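Projet Debnath — point d'avancement septembre
Pour : Dovevbridge, suivi des financements
De : équipe manipulation, site de Prolville

Désolés pour le retard, rapport rédigé entre deux séries d'essais. La version propre des courbes suivra.

Où on en est

Collecte terminée pour la tâche « casserole ». Plus de 300 démonstrations téléopérées sur la cuisine jouet, toutes annotées. Après tri il en reste un peu moins d'exploitables, surtout à cause de problèmes de synchronisation entre les caméras et l'état des moteurs. Le script de resynchronisation est écrit, on récupérera sans doute une partie des épisodes écartés.

Entraînement : deux politiques. La première, de référence, clonage comportemental simple. La seconde avec notre étape de recalage, c'est-à-dire qu'on prédit d'abord la position du bord du récipient, puis le geste relatif à ce bord. C'est le point central de la demande de financement, donc c'est là qu'on a mis le temps.

Résultats

Évaluation sur 119 essais, mêmes positions de départ pour les deux politiques, ordre tiré au sort. Écart de 17 points de réussite en faveur de la version avec recalage. Réussite = l'aliment est sorti de la casserole et lâché dans l'évier, sans renverser la casserole. On ne compte pas les demi-succès (aliment saisi puis perdu en route). On y a pensé, mais ça rendait les comparaisons floues.

L'écart vient presque entièrement de la descente dans le récipient. La politique de référence touche souvent le bord, puis insiste, puis l'arrêt de sécurité coupe. Avec recalage, beaucoup moins. Une fois les doigts au fond, les deux se valent à peu près, et c'est là que ça coince encore : les pièces se masquent entre elles, la pince aussi les masque, et le modèle ferme parfois sur du vide.

Reflets de l'inox : problème sous-estimé au départ. Le métal poli trompe l'estimation du bord quand la lumière vient de côté. Solution provisoire, augmentation de données sur la luminosité. Ça aide, sans plus. On aimerait tester un second récipient, mat, pour séparer les deux effets — à voir selon le budget.

Ce qui n'a pas marché

Le transfert depuis la simulation. Trois semaines dessus, gain nul, on arrête. Les contacts entre petites pièces en plastique sont trop mal rendus par le simulateur. Le code reste sur le dépôt si quelqu'un veut le reprendre.

L'intégration Lustby a pris du retard aussi. Leur module de planification attend des trajectoires à fréquence fixe, les nôtres ne le sont pas tout à fait. Interpolation en place depuis la semaine dernière, tests en cours, rien de concluant à montrer pour l'instant.

Matériel

Un servo du poignet remplacé, câble refait. Jeu mécanique encore sensible au niveau du coude en fin de journée, on recalibre donc chaque matin. Ça mange 25 minutes par jour, il faudrait automatiser. Pas fait.

Budget

Conforme au prévisionnel sauf la ligne servos, dépassée. Compensée par le poste déplacements, presque pas utilisé. Tableau détaillé envoyé à part. Demande : pouvoir basculer le reliquat déplacements vers le matériel avant la fin de l'exercice. Merci de nous confirmer par retour de mail si un avenant est nécéssaire.

Suite

— Réentraîner avec les épisodes récupérés
— Reprendre l'évaluation en changeant la casserole de place sur la plaque
— Ajouter une tâche d'évitement avec un bloc posé à côté
— Écrire la partie méthode de l'article, plan fait, texte à peine commencé
— Boucler les tests Lustby ou décider qu'on s'en passe

Risque principal : le calendrier. Si le servo du coude lâche il faut compter le délai de livraison, et on n'a pas de pièce d'avance. Commande à passer dès que la bascule budgétaire est validée.

Prochain point prévu en novembre, même format. Les vidéos des essais sont sur l'espace partagé, dossier « casserole », les échecs son dans un sous-dossier à part. 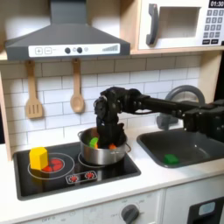

Page 3 sur 3

Poste de Prolville, tâche « casserole », doigts de la pince parmi les pièces, bloc jaune sur le brûleur de gauche.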